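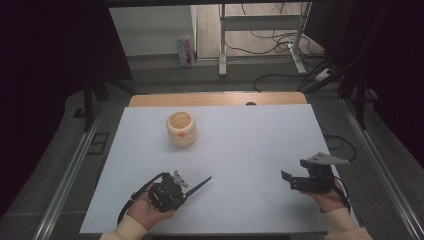 The Clasano table board is a flat, pale thing that goes on top of another flat thing, and we have been selling it for long enough to know that this sounds like a poor way to spend £49. People buy it anyway, usually a fortnight after buying a nice wooden table and a day after somebody in the house has done something to it with a biro. You lay the board down and the table carries on existing underneath. On a light wooden top you get a narrow strip of honey-coloured wood left showing along the far edge, enough to prove to visitors that you own a proper table, while a cream cup like our Sirnora can sit well inside the board where it belongs. The colour is officially Chalk Grey. In daylight it leans towards white and under a kitchen bulb it leans towards grey, and we have stopped arguing with customers about which it is.

Clasano table board, Chalk Grey
£49
In stock
Sold by Daltel
Delivery extra, worked out at the basket by postcode

What it does

It takes the abuse. Glue, felt tip, craft knives used lightly, tea, the bottom of a plant pot that was definitely dry when you checked. It gives you one plain surface to work on, which matters more than you would expect if your table has a strong grain and you are forever hunting for a dropped pin or a pale bead among the stripes.

It also gives you a background. A fair number of our customers sell pots, jewellery or knitting from home and take their own photographs, and a plain pale board does a lot for a small object. Cream and off-white things hold up well on it, as there is enough grey in the surface to keep the edge of a cup from melting away. Very white things are harder. If you make white porcelain, try it near a window before you plan your whole shop round it.

It won't turn a wobbly table into a steady one. We have had that one returned more than once. A board on a wobbly table is a wobbly board, with the added interest of being a bit higher up.

Sizes

There are 2 sizes. The standard Clasano is 100 cm on the long side and suits most small dining tables, desks and the sort of folding table that lives behind a door. The Paracha is the big one, made for long tables and for people who spread out. It's the same board in every other way, costs more, and is kept on its own page because its delivery rules are a misery and we didn't want them frightening anyone here.

Measure your table first. Measure the top and not the whole thing with the leaves up, unless you intend to live with the leaves up. The board should sit fully on the table with its weight supported all round. If it hangs over, somebody will lean on the bit that hangs over, and cups travel further than you'd think.

We don't cut boards to size. We used to, and we were bad at it.

Edges and corners

The long edges are eased very slightly so they don't dig into your forearms when you write or sew. The corners are left square. Round corners were tried on an early batch and made the board look like a very large tablet computer, which then got propped up on things and fell off them.

The two faces are the same. When one side has had enough you can turn the board over and start on the other, and at that point most people resolve to be more careful. The second side generally goes the same way as the first, only with more guilt.

Keeping it still

Weight does most of the work. For writing, sewing, potting up seedlings or building something small, the board will stay where you put it. If you are pressing hard or working near the edge, use the grip dots that come in the packet. They are small and clear and they go on the underside, one near each corner. Leave them a day before you trust them.

Please don't use carpet tape. It holds beautifully and then takes the finish off your table, and we get an email in capital letters.

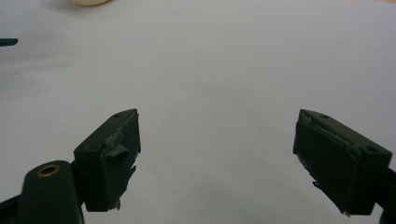 If you want to shift the board a little while things are standing on it, take the things off. We realise this is dull advice. The surface is smooth enough that a cup will stay behind while the board moves, or move while the board stays behind, depending on how briskly you go about it.

Cleaning

Warm water, a soft cloth and a drop of washing-up liquid will deal with nearly everything. Wipe, then dry it with a tea towel, particularly along the edges where water likes to sit. Crumbs and specks show up on a pale surface, so you'll find yourself wiping it more often than you wiped the table. The table was just as dirty. You couldn't see it.

Tea and coffee come off easily if you catch them the same day. A ring left over a weekend may need a paste of bicarbonate of soda and some patience. Turmeric is its own department. We have got most of it out with sunlight and a long wait by a window, and the rest of it we turned to face downwards.

Pencil rubs out with an ordinary rubber. Biro mostly comes off with a little surgical spirit on cotton wool, but try it in a corner first. Permanent marker is exactly what it says on the pen.

No scouring pads and no bleach. The surface has a soft, low sheen, and a scouring pad will give it a shiny patch in a week and you will see that patch every single morning.

Heat

Mugs of tea are fine. Warm plates are fine. Pans straight off the hob are not, and neither are irons, glue guns laid on their sides or hair straighteners. Use a trivet. If you have got as far as buying a board to protect your table, you may as well go all the way and buy a mat to protect your board. We don't sell one, so there is no profit in this for us.

Cutting

For light work with a craft knife you'll be all right, though you will leave marks, and the marks collect dust and go a bit darker over time. Anything more serious wants a cutting mat on top. It isn't a chopping board and we'd rather you didn't prepare food directly on it. Rolling out pastry is a grey area, much like the board. Plenty of customers do it and write to tell us it went well, and we write back to say we didn't hear that.

Moving and storing it

The standard board can be lifted by one adult with reasonable arms. Tip it up on its long edge, get a hand under the middle and carry it sideways through doors. Stairs with a turn in them are better done in pairs.

Store it flat if you have the space, for instance under a bed. If it has to stand up, stand it on a long edge, upright against a wall. Left at a lazy slant for months it will take on a slight curve. Laying it flat with a few heavy books on it usually brings it back, and it gives the books something to do.

Keep it out of conservatories in summer and out of garages in December. It doesn't enjoy either. If it has been somewhere cold, bring it in and let it come up to room temperature before you put the grip dots on, or they'll drop off.

In the packet

The board, wrapped in paper with card over the corners. A sheet of grip dots with a couple spare. A leaflet saying most of what is on this page with fewer opinions. Please keep the corner cards until you are sure you want the board, as we can't take it back safely without them.

The Sirnora cup is sold separately. It is cream ceramic, rounded and a little fuller in the body, with a lighter beige inside, and it is on its own page along with the rest of the tableware. We mention it because people ask. It has overtaken the board in sales on several occasions, which has been noted by those of us who worked on the board.

Guarantee and returns

The board is guaranteed for 2 years against splitting, lifting at the edges and warping in ordinary indoor use. Ordinary indoor use means a table in a room. It doesn't cover boards used as ramps, headboards, sledges, shelves or the roof of a rabbit hutch, all of which have been sent to us with a covering note.

If you change your mind, tell us within the returns period shown on your order and send it back clean, in its paper, with the corners on. You pay the return postage unless the board arrived damaged. If it did arrive damaged, send us a photograph of the board and one of the box, and please don't throw the box away first. The courier is very interested in the box.

Questions we get a lot

Will it scratch my table? The underside is smooth, so the board won't, but grit trapped beneath it will. Wipe the table before you lay it down, and lift it now and then to see what has got in. There is always something.

Will the table fade round it? Wood in a sunny room changes colour wherever light reaches it, and the covered part changes more slowly. If your table sits by a big window, take the board off regularly or get used to having a table with a tan line.

Can I leave it on all the time? Yes. Most people say they'll only put it out for messy jobs and then leave it there for good. If your table is newly oiled or waxed, wait until the finish has fully hardened.

Does it come in other colours? We tried a dark one. It showed every crumb, every hair and every thumbprint, and it sold out at once, mainly to people who then sent it back. Chalk Grey is the one we make.

Can I write on it and wipe it off? In pencil, yes. Whiteboard pens work on some days and leave a ghost on others. We can't find the pattern, so we'd say no.

Delivery goes out from the Daltel warehouse on a pallet van. The driver will bring the board to your front door and is not obliged to admire your table.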